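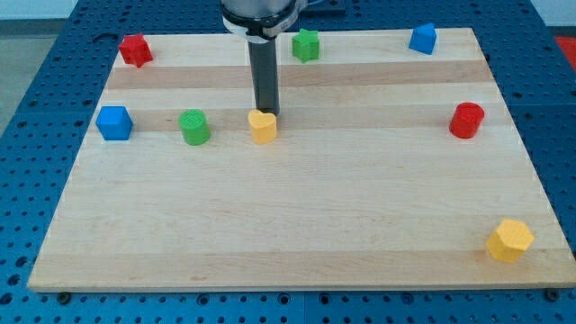

Rerik Tabletop Recording Kit

Hi, I'm Xiomara. I put these kits together with my mate Karabo Engelbrecht, and this page is my attempt to tell you what's in one before you spend your money. If you've ever tried to teach an arm to push or sort things by showing it over and over, you'll know most of your week goes on setting up the table. The kit is meant to give you that week back!

What you get

The board comes first. It's maple butcher block, pale with a few darker bands running across it, and big enough to spread all the blocks out with a good hand's width of clear wood left over for pushing. We started on painted sheet and went off it quickly (glare, scratches, more glare). The maple has been lovely to work on.

Then the blocks. They come in red, green, blue and yellow, two of each colour and every pair in two different shapes:

Red star and red cylinder
Green star and green cylinder
Blue cube and blue pentagon
Yellow heart and yellow hexagon

We print them ourselves with a matte finish, and you'll feel fine ridges on the top faces. Stars and cylinders turn up in more than one colour on purpose. If your instruction says "push the star to the left edge", the person driving has to ask which star, and so should your model. Karabo fought me on that one for most of January and I'm glad he won.

You also get a printed prompt deck, which we call Jarnomine. It has 109 cards, each with one plain instruction on it, like "move the heart next to the red cylinder" or "put the blue blocks together". Draw a card, read it out, record the push, draw the next. Shuffle when you get to the end.

What you'll need

An arm with a straight, narrow tool that points down. Ours hangs over the board and works from above, so the shaft does cover part of a block now and then, depending on where your camera sits. I'd leave those recordings in. A perforated table is handy too – we use a blue metal pegboard, and being able to bolt things down saves a lot of swearing.

The arm, camera and table aren't included.

How we record

Scatter the blocks by hand and keep wide gaps between them to begin with. Save the crowded layouts until your driver has warmed up. I do short sessions, two drivers swapping over, and I stop when somebody starts sighing. Tired pushes look different in the data, all little jabs and corrections. Write the card number down with each recording as you go. I've tried doing it afterwards and it was miserable.

If a block ends up on the floor, keep the recording and mark it as a miss. Same with pushing the wrong colour.

Price and spares

The full kit is $395 plus shipping. Spare blocks can be ordered one at a time, so tell us the shape and colour. Hearts take a bit longer to print than the rest.

Wipe the board with a damp cloth and let it dry flat. Please don't put it in the dishwasher.

Coming next is Demissie, a second deck with longer instructions that take several pushes to finish. Karabo is still arguing with me about the wording, so no date yet. If you'd like to try an early copy, send a note through the contact form and put "Demissie" in the subject line.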